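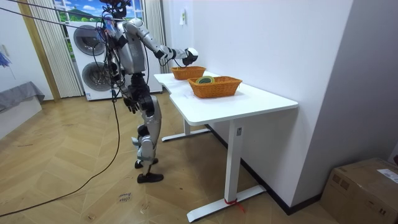 From: Tuấn Chu
To: Skuvton basket weavers list
Date: 3rd April
Subject: Re: Soaking times for thick willow

Yuzhen Zou wrote:

> I bought a bundle of brown willow from Tian in November and it has been in the shed ever since. The thin rods soak fine in a few days. The thick ones crack at the first bend every time. Should I leave them longer, or is the bundle too old? I also need to know how many rods to set aside for a log basket with a round base.
>
> Yuzhen

Yuzhen,

The bundle isn't too old. I have used brown willow that was two years in storage. It takes longer to soak, and you have to keep all of it under water. If the butts stick out of the trough they stay stiff, and the butt end is where you make the first bend.

For rods with the bark on I go by length, one day per foot, then add a day if the shed is cold. Your thick ones are probably six-footers, so give them a full week. Change the water once if it starts to smell. After that, wrap them in a wet blanket overnight before you work. I skipped that step for years and lost a lot of side stakes.

Test one rod before you start. Bend it slowly around your wrist from the tip down. If the bark wrinkles but doesn't split, go ahead.

As for quantity, my last log basket took 147 rods, counting the base sticks and the border. Of those, 96 were weavers. I would sort out 60 of the thickest first and pick your stakes from those, matching them as closely as you can. Leftovers can go into the handle wrap.

Don't soak more than you can use in two or three days. Once the bark gets slimy it slips off under your fingers and the basket ends up patchy.

The Omik bodkin you asked about last time is fine. The handle came loose on mine and I glued it back. Kollel still has the shorter one, which I like better for borders.

Let us know how the next batch bends.

Tuấn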